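Tastmont Library Desktop Renewal – progress report to the Gumberg Fund

Hello again, and thank you for your patience while we got this one together. It has been a busy stretch, and I'm pleased to say that most of the news is good.

When we last wrote, we had just settled on moving the public computers over to Linux, and we were still a bit nervous about it. Since then we have finished 40 of the 42 machines, and people are using them every day for email, job applications and a surprising amount of solitaire. The last 2 are older laptops with a wireless card that drops out whenever the lid is closed. We have tried a newer kernel and turned off the power saving, with no luck so far, so we may simply run a cable to them and be done with it.

The Dremov branch was the hardest. Its printer would only talk to one machine at a time, and we lost most of a Sunday to it before we worked out that the old print server was handing out the same address as the router. Once that was sorted, everything came good, and the staff were very kind about the mess we'd made of their front counter.

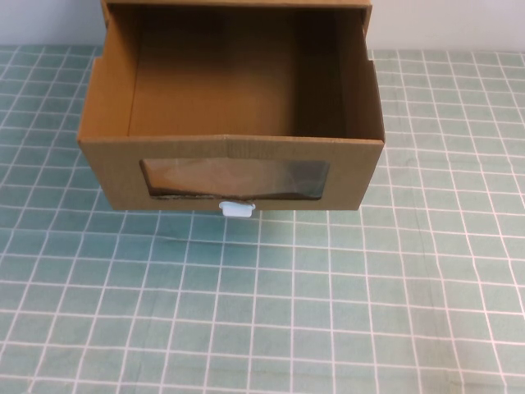 We also promised you a word on backups. The settings for every machine are now copied each night at 2 am to the small server at Vukčević Street, and we have restored a desktop from scratch as a test – it took longer than I'd hoped, mostly because of the updates, but it came back with all its bookmarks and printers in place.

On the money side, we have $700 left from the grant. With your approval we would like to spend it on memory for the slowest desktops, which do struggle once somebody has a dozen browser tabs open.

Our plan for April is to finish the laptops, write up the printer instructions in plain language, and hold a drop-in morning at Tastmont for anyone who is still finding their way around the new menus. You would be very welcome to come along and have a cuppa with us.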